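Section 6. Preparing the writing surface

Applies to Kender glossy boards used flat or wall-mounted. Read the whole section before the first use and again after the board has been in storage.

6.1 Before you start

You will need two clean microfiber cloths, a spray bottle of plain water, the cleaner supplied in the accessory box, and a set of dry-erase markers with felt tips. Okside markers are supplied with the board. Other dry-erase markers may be used if they pass the test in 6.3.

CAUTION: Do not use scouring pads, acetone or paste cleaners. Scratches in the gloss coat hold ink and cannot be polished out.

6.2 First cleaning

1. Peel off the protective film, starting at a corner. Pull it back low across the surface.
2. Spray water on the first cloth, not on the board.
3. Wipe from one side to the other in straight, overlapping passes.
4. Apply a small amount of cleaner to the same cloth and repeat.
5. Dry with the second cloth. Leave the board for 8 minutes before writing.

NOTE: Film residue is hard to see face-on. Look along the surface from one end, toward a lamp or window. A residue patch dulls the reflection.

6.3 Marker test

Carry out this test with every new color.

1. Store the marker flat for an hour before the test. Markers kept tip-up may write faintly.
2. Remove the cap and draw a line 6 inches long near a lower corner.
3. Wait 11 minutes.
4. Wipe once with a dry cloth, using light pressure.
5. If a trace remains, wipe again with a damp cloth. If the trace is still there, do not use that marker on this board.

CAUTION: Permanent markers look much like dry-erase markers once the label has worn off. Discard any marker you cannot identify.

6.4 Glare

A glossy board reflects ceiling lights as bright patches. Lines written inside a patch are hard to read.

1. Switch on the lights normally used in the room.
2. Stand or sit where the board will be read.
3. Note where each reflection falls.
4. Tilt or move the board until the main writing area is clear – a small change of angle is often enough.
5. If the board is fixed, keep small lettering away from the reflections.

6.5 Writing

Hold the marker at a slant with the tip just above the surface, then lower it and begin the stroke at once. Resting the tip in one place leaves a heavy dot. Replace the cap as soon as you stop – an open tip dries out quickly.
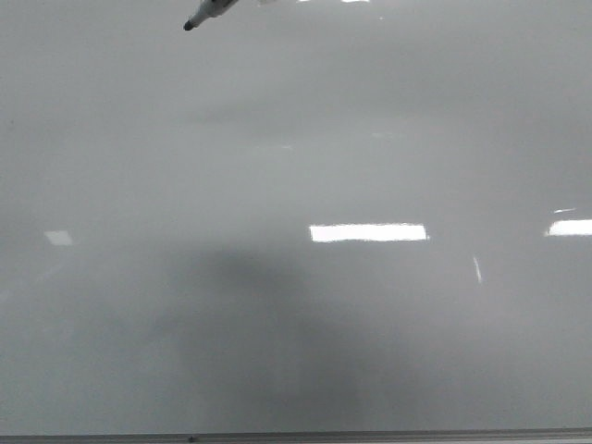
Ustyna Zhuravel: Step 5 in 6.3 could say what to do about the trace itself. Mine came off when I wrote over it with a fresh Okside marker and wiped right away, but I had to go over it twice.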